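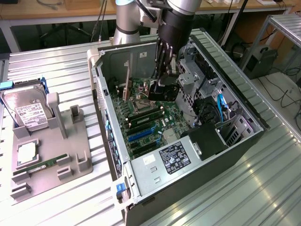 Figure 1. The gripper over the bare CPU socket, with the hard disk, processor and memory stick waiting in the parts fixture.

October
By Rugemalira, final-year project, Druvwood workshop

3. Can a machine do the fiddly jobs yet?

When we chose our topic we had grand ideas about laundry and washing-up, and it took a fortnight of reading (and a very patient supervisor) to bring us round to something smaller. We settled on taking apart and putting back together an old desktop computer, a chore that any repair shop does all day long and that most of us have done at a kitchen table with a mug of tea beside the screws.

The computer lies on its side with the panel off, so the arm can come straight down into it. The loose parts sit in a 3D-printed fixture next to the case. We were rather proud of the fixture, which went through 2 versions before the hard disk would stand up properly in its slot, and the processor has a resting place of its own lower down.

Our control program, which we named Conurero, was given 1,509 practice attempts in all, split between the memory, the processor and the disk. The disk was the kindest to us. It is big, it has a good shape for gripping, and a small error in position does no harm. Memory sticks were harder, as they need a firm push at exactly the right angle, and a person feels the click long before a program notices it. The processor was the worst by far — a tiny slip there can spoil the whole board, so we kept every movement near the socket painfully slow, with up to 100 seconds allowed for a single placement.

Is it ready for a real shop floor, then? We would say not quite, at least with our set-up. A bench where every part is always in the same place suits it nicely, but a customer's dusty machine with a cable lying across the slots is another matter, and cables are what we would like to look at next.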